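Susta Parish Register Transcriptions

Print this page | E-mail this page

## Summary

This data set contains transcriptions of nearly 3,000 burial entries from the parish registers of Susta. It is intended for family historians and for students of local population history. The transcriptions were prepared from microfilm and checked against the bound volumes where the film could not be read.

Release date: 2022-03-15
Maintainer: Hoi-yan Chuang

## Contents

The entries are supplied in 2 plain text files, one for each register. Fields are separated by tabs. Each row gives the name as written, a standardized surname, the date of burial, the stated age and the page of the register.

Surnames have been standardized – Jääskeläinen, for instance, appears in the registers under several spellings – but the original form is always kept in the first column.
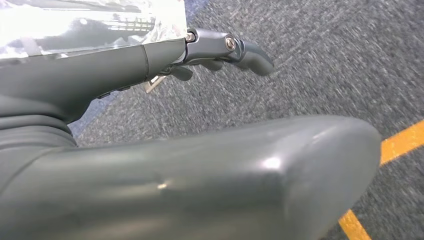 Gillespie MacLeish wrote that the standardized column should not be used alone for tracing a family, as two unrelated households may share one modern spelling. The maintainer agrees, and users are advised to search both columns.

## Known Limitations

Ages under one year were recorded unevenly. The earlier clerk wrote them in weeks, while the later clerk often left the space blank. Blank ages have been left blank in the files. Water damage affects 3 pages of the second register, and doubtful readings on those pages are marked with a question mark in square brackets.

Farm names have not been standardized. Treketti and Bimgate are both found as places of residence and, less often, as surnames. 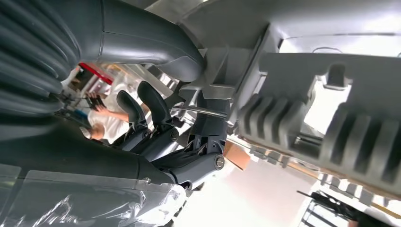
May the files be combined with other parish data?
They may be combined freely, provided that the source column is kept and the release date is cited.

## Corrections

Corrections should be sent in writing with the register, page and entry number. Each one is compared with the microfilm before it is accepted. Accepted changes are held for the next release, planned for June,

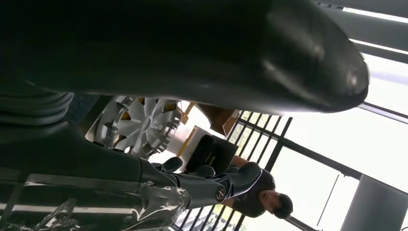
and are listed in the change log together with the earlier reading. Corrections based only on published family trees are not accepted.

Contact the maintainer | Copyright Susta Parish Register Transcriptions | Back to top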